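Small Shop Survey: transcripts and tables

Hi, and thanks for opening the readme first. I'm Haris Swati, and I put this collection together from phone interviews with owners of small manufacturing shops in Undovden and the two counties next to it. We talked about apprenticeships: who takes them on, who pays, and why so many shops say they'd like one and then never sign up.

There are 2,978 answers in the main table, one per row. They come from the same set of 40 questions, though plenty of people skipped the money ones (I would too!). Shops with fewer than 5 employees got a shorter version, so expect a lot of blanks in the last columns for those.
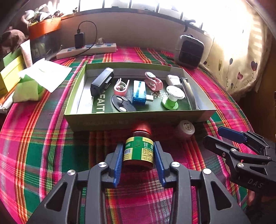 The shop names are gone, except for Barkier and Gilani, who both told me in writing they were happy to be listed. Everyone else has a letter code. Please don't try to work out who's who. It's a small area and people were pretty frank with me about wages.

What's in the folder

answers.csv - the main table
questions.txt - both versions of the survey, long and short
calls/ - typed-up notes from the longer calls
codes.txt - what the letter codes and the job categories mean

Things that will trip you up

"Machinist" and "machine operator" were used pretty much however the owner felt like using them. I left their words alone in the job column and put my own guess in job_clean.

The Bulow calls were typed up by a friend while I had the flu, and the notes are shorter than mine. I've been back through 3 of them and will get to the rest in March, I hope.

Wages are hourly, before overtime. If a number looks like a yearly salary, it probably is one, so email me the row and I'll fix it.

Use it for whatever you like, just say where you got it. Last updated January 21, 2020.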